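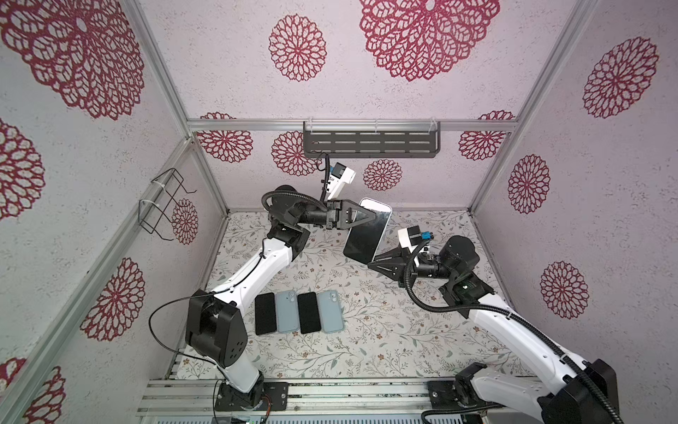

Section 6: Setting up the phone handover on the two-arm cell

I'm assuming you've already done sections 1 to 5, so both arms are bolted to the front rail, they power up without complaint and you can jog them from the Toivonen pendant. If one of them still faults when you switch on, go back and sort that out first. I've tried carrying on with a half-happy arm and I lost a whole afternoon to it.

I wrote this for the cell at Ornbridge, but the one at Jelham is built to the same drawings and Jouko Heinonen has been through the steps there too, so where his way was better than mine I've pinched it.

You'll need: the hex keys from the Gresora kit, a soft cloth, a few spare zip ties and the phones you mean to use. Get the real phones out if you can. I used dummies at first and they were lighter than the real thing, so every grip setting had to be done again.

6.1 Mat and walls

1. Lay the mat so it reaches from the back wall right up to the front rail, and smooth it out with your hands. A ripple in the middle will tip a phone just enough for the fingers to miss it.

2. Check that the wall panels are flat and nothing is peeling at the corners.

Note: if you change the mat or the wall covering for a different pattern, do the camera check in 6.3 again. I know it's a bore. We run ours with flowery patterns on purpose, and the software copes very well with them, but it does like to be told when they've changed.

6.2 Cables

3. With the power off, move each arm by hand through its whole reach. Go slowly and watch the corrugated conduit near the wrist – it should bend in a gentle curve and never pull tight.

4. Do the same for the loop of thin cable at the left shoulder. Leave it more slack than looks tidy. I tied mine back neatly the first time and it pulled out of its socket the moment the arm reached for the back wall.

5. Trim the tails off any zip ties inside the cell. They catch on sleeves (and on conduit!).

Caution: the arms will drop if you let go of them with the power off. Keep a hand under the forearm until it's resting on something soft.

6.3 Wrist cameras

6. Wipe both lenses with the cloth.

7. Bring up the two camera views on the pendant and wiggle each wrist joint. If a picture freezes, it's nearly always the plug at the camera end, so push that home before you start hunting anywhere else.

8. Run the camera check from the set-up menu and leave the cell alone for 30 seconds while it finishes. Leaning on the rail counts as not leaving it alone, I'm afraid.

6.4 Setting out the phones

9. Lay them flat, end-on to the front rail, side by side in a straight row, with a finger's width between each. I like to alternate the colours, black then light blue, as it's much easier to see at a glance which one the arm has gone for.

10. Mix face-up and face-down. The camera bump makes a phone sit slightly crooked when it's on its back, and you want to find out now whether the gripper minds.

11. Keep the space behind the row clear. That's where the handover happens, and the arms come down quite low over the mat.

6.5 The handover itself

12. Set the speed to the lowest mark and the grip force to 725 on both arms. (It's just the pendant's own scale, so don't go looking for units.)

13. Start the handover from the menu and keep your finger on the stop button. The left gripper should hold the phone by its top edge, and the right should close on the lower edge while the left is still holding on.

14. Watch the moment when both have hold of it. The phone should stay still. If it twists, the right gripper is coming in at the wrong angle, so stop, jog the right wrist until its fingers are square to the edge, and save the new position.

15. When it looks good, let the left one release and see the phone back down to the mat.

Caution: never reach in to catch a dropped phone. The mat is softer than your knuckles.

16. Repeat at low speed until you've had 6 clean ones in a row, then go up one mark and do it again. I leave it at the middle mark for daily use. Jouko runs his faster and I've stopped arguing with him.

6.6 Looking after it

Every 100 handovers, wipe the finger pads, check the bolts on both arm bases and look along the conduit for shiny patches where it's been rubbing. If the grip starts to slip between checks, clean the pads before you touch the force setting. Skin grease from handling the phones builds up on them surprisingly fast – mine needed doing twice in one week in November.

Spare pads and how to fit them are in section 7.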